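12/11/2023

Rain until noon. Paid the piano tuner $210, which is 20 more than in May, and he said the soundboard is fine but the felts are going. Aoi Fukuda called to move our lesson up an hour. I am still on the slow movement and still rushing the left hand. Played it through with the metronome before lunch and got to the repeat before I lost it. Lunch was soup from the freezer.
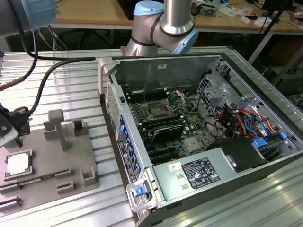

Choir rehearsal at Dadanville ran long again. Fenna Mulder wants the second carol without accompaniment, and the altos are not ready for that. We went flat by the third verse and Mayu had to give us the note. I told Fenna we should keep the organ for the first two verses at least. She said she would think about it. The organ itself has a cipher on one of the low pipes, so Akihiko Ichikawa took the back off the console at the break and we all stood looking in. It reminded me of a computer tower lying on its side with the side panel off. I held the flashlight. He got the note to stop, but he wants to come back with the right wire.

Home late. Drove the long way to avoid the bridge. Need to copy the tenor part for Nanami, buy pencils, and write my breath marks into the last page before I forget where they go.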